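The Second Hand

The report from Ikau said the gripper had behaved as intended. Lorcan Dunne read that line standing up, then sat down and read it again with his thumb still in the splint.

"As intended by whom?" he said.

Eamon Ó Súilleabháin kept his eyes on his tea. He had been at Mulcahy for seven years and had seen three kinds of safety report, all of them written by the people who sold the machine.

"Read me the bit about the force," he said.

"Peak closing force within limits. Operator's hand was in an unexpected location."

"It was on the end of your arm."

The trouble had come on 10/25/22, in the flat in Flondville they used for the table work. The job was dull. Two grippers, a heap of snacks, pick one up, put it in the box, do it again. The software was called Stivik, and Stivik was meant to know a thumb from a biscuit. There had been a slide about it.

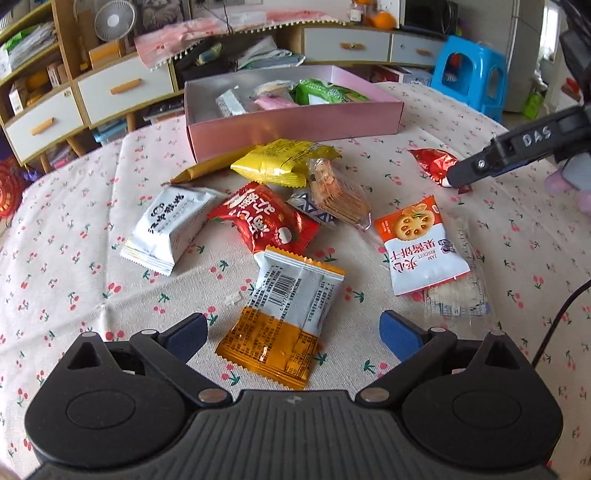 The snack table at Flondville, jaws open over the orange and white packet.

Lorcan had reached in to straighten a packet. The jaws were open and the light on the control box was green, and green meant held. He was quite sure of that. Then they shut, and they went on shutting while he said several things that were later left out of the transcript.

"They've got the log here," he said. "More than 300 clean picks before it. They're very proud of those."

"And the stop button?"

"Pressed. It says pressed. Then there's a gap of two seconds, and then it says released."

Eamon put the cup down. "What's in the gap?"

"Nothing. They call it a logging delay."

"So either the log was slow or the jaws were."

"They say the log."

"They would. Did they test it?"

Lorcan turned to the last page. Under Tests Carried Out someone had typed a dash. Under Recommendations it said that staff should be reminded to keep their hands clear, and that a sticker would follow by post.

"I'm not signing that," he said.

"Don't, so." Eamon took a carrot out of his lunch bag and got his coat. "Bring the keys. We'll put this in it, and I'll press the button, and you can hold the watch."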